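Community > Teleoperation > Demonstration Practice
Filed under: Bimanual, Data Quality
2 min read

khatt_ops
Our unit at Kandbridge has recorded 130 demonstrations by remote control. Should hesitant attempts be retained? Our present policy is to discard them.

Brirketti
We would advise retention. An operator's pause before closing the gripper is often the correct behaviour.

savolainen_lab
I must disagree. At Savolainen we reviewed 1,452 episodes, and the hesitant ones taught the arm to wait for no purpose.

Wissam Hattar
Both positions assume that the operator sees well. Guiding the arms by hand removes that difficulty, although it tires staff after 6 sessions.
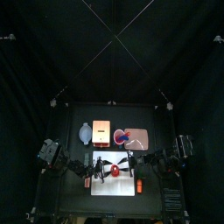
Remote operators should be assessed on approach before they are assessed on grasping. With two arms, each gripper must arrive without disturbing the other. Glare matters as well – a small red object on a bright white sheet, with a gripper on either side, is harder to judge where the surface reflects.

savolainen_lab
Accepted as regards glare. I maintain my view on pauses.

khatt_ops
Thank you. We shall label the pauses and keep the files until February.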